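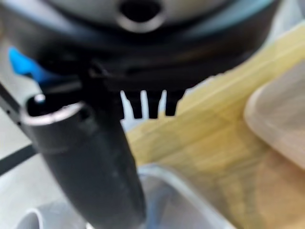
Questions I get about the sourdough

I sell bread out of my kitchen in Astham and the same questions land in my inbox every week, so I finally typed up my answers. If yours isn't covered, email me and I'll add it when I get a minute.

How do I order?

Use the form on the order page. It opens at 6 p.m. and closes when I hit 23 loaves, because that's what my oven and I can manage in a morning. It can fill up fast in January (everybody wants soup and bread, and so do I!).

Can I just knock on the door?

Please don't! The dog loses her mind. Pickup is from the blue cooler on the porch, 8 to noon, and your bag will have your name on it.

What's in the plain loaf?

Flour, water, salt and starter. It weighs 600 grams before it goes in the oven and comes out a little lighter. The seeded one adds sunflower, flax and a spoonful of honey, so it isn't vegan.

Is it gluten free?

No. I know some people say they do better with sourdough, but it's wheat, and if you have celiac disease you can't eat it. I don't have a separate space for gluten-free baking either.

Will you give me some starter?

Sure, bring a clean jar and leave it in the cooler with a note. Mine came from Deirdre Coughlan, who'd kept hers going for 12 years before she split it with me. Feed it the day you get it home.

My crust went soft overnight. Did I do something wrong?

Nope, plastic bags do that. Keep it cut side down on a board, or in a paper bag, and stick it in a hot oven for a few minutes if you want the crackle back.

Do you ship?

I tried it once, to Trevor Inskip out in Tilley, and he was very nice about the brick that arrived. So no.

Can I freeze it?

Yes, and I do all the time. Slice it first and toast it straight from the freezer.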